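Satin, lace and the folding craze
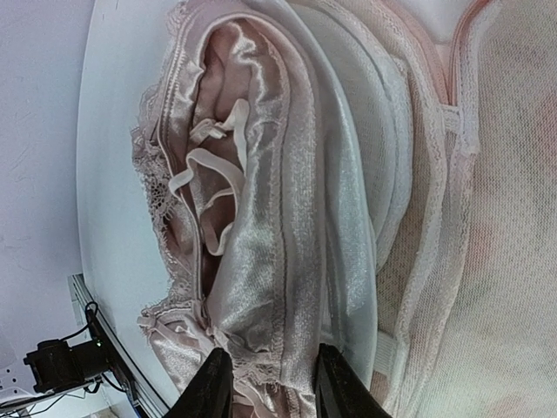

I went into the Nenell evening on delicates as a doubter and I have come out much the same. Perihan Güneş is a good speaker, and she folds faster than I can find my glasses, but I don't believe that tucking one cup into the other adds years to a bra. She says it saves the shape. I asked who had tested this and was told it was well known.

Padded cups do crease if you squash them, I'll give her that. And lace trim catches on hooks, so fasten the hooks first - this costs nothing. What I won't do is buy the Clistilari drawer dividers, 70 for a set, when a shoebox cut in half will hold the same pile. Satin slides about whatever you put it in. Mine was off its stack again by breakfast.

Selim Aydoğan wants to know if straps should be tucked inside the cup or wrapped round the back. Perihan says inside. I tried both and they tangled both ways.

She is back in May to talk about knitwear. Bring a jumper you don't mind having refolded in front of people. Tea as usual.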